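Selling at the Desgate flea market, worth it?

helmy62
Table fee is 7 bucks now. Anyone done it lately? Got a basket, beige pot, green cup, plus boxes of kitchen junk 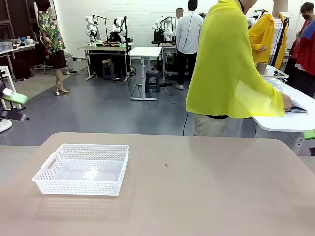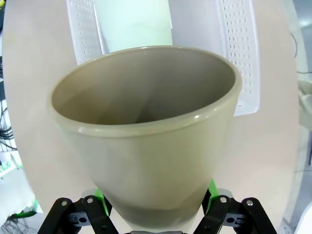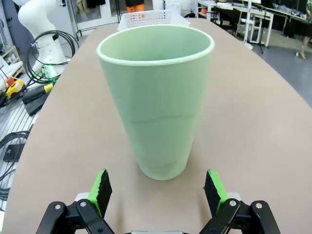 Want to be out by 2. Can't haul it all home agian

Enari
did May, made 62 after the fee. price low, bring change

clemunine
Disagree on low. People haggle no matter what, start high

Enari
and then you pack it all back in the car. no thx

clemunine
Never packed much. Get there early tho, parking is awful

helmy62
ok how early

Enari
before 7. dealers come thru first w flashlights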